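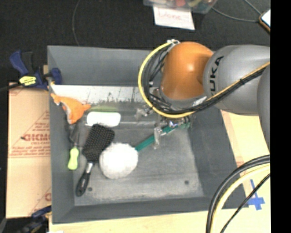
A big gray bin with sloping sides, up on the table where the sorting gets done.

Bins, Bins, Bins: Getting a Junk-Filled Workshop Back in One Weekend

I love a good bin. I have cleared out three garages and one truly scary basement, and every time it comes down to having somewhere to dump things while you make up your mind. So these are my favorite tricks, in no special order, and I hope you get as much fun out of them as I do!

Start with the bench
Skip the shelves for now. Clear the bench first, because you need a flat place to work and you'll be so happy to see the top of it again. Tip one drawer at a time into a wide bin and sort from there. Sloping sides are wonderful for this -- small screws slide to the bottom and you can scoop them out with a dustpan.

Coffee cans are not storage
I know, I know. My father had 40 of them. You can't see inside, the rims rust, and you end up buying the same wood screws again. Move everything to clear jars or shallow trays. I use Zumby trays, which stack without wobbling, but muffin tins from the thrift store work beautifully too (and the little cups are just right for washers).

The magnet in a bag trick
Put a strong magnet inside a sandwich bag, drag it through your mixed hardware, then turn the bag inside out over a jar. All the steel drops in and the brass stays behind. Kids will do this for an hour if you let them!

Label the front, never the lid
Lids wander. Masking tape and a fat marker on the front of the bin is all you need. If your bins are greasy, wipe the spot with rubbing alcohol first or the tape will be on the floor by Wednesday.

Sandpaper
Mine used to curl up like potato chips. Now it lives flat in an old accordion file, coarse in the front and fine in the back. I keep 100 grit in two pockets, as I go through so much of it, and the fancy 3000 grit sheets for polishing get their own envelope.

Cords and hoses
Wrap them in big loose loops, over and then under, and tie with a strip of old bike tube. Tight little coils around your elbow will put a twist in a cord that never comes out. Hang the loops on a wide peg. A skinny nail leaves a kink.

Getting sawdust out of a bin
Take it outside, bang the bottom, then wipe with a barely damp cloth. If it clings, a used dryer sheet picks up the rest. For dried glue, lay a rag soaked in warm vinegar over the spot and go have lunch. It usually peels right up with a plastic scraper -- the old Clindale store card in my apron pocket has been doing that job for years.

Paint cans
Write the room and the month on the can (mine say things like "hall, March"). Brush a little paint on the lid so you can find the color fast. Never store latex where it can freeze.

One bin stays empty
This is my very favorite. Pick one bin and keep nothing in it. When a project is half done and company is coming, everything on the bench goes in there, and the next morning it all comes back out in one trip.

Next month I'm doing pegboard, so send me your hook ideas!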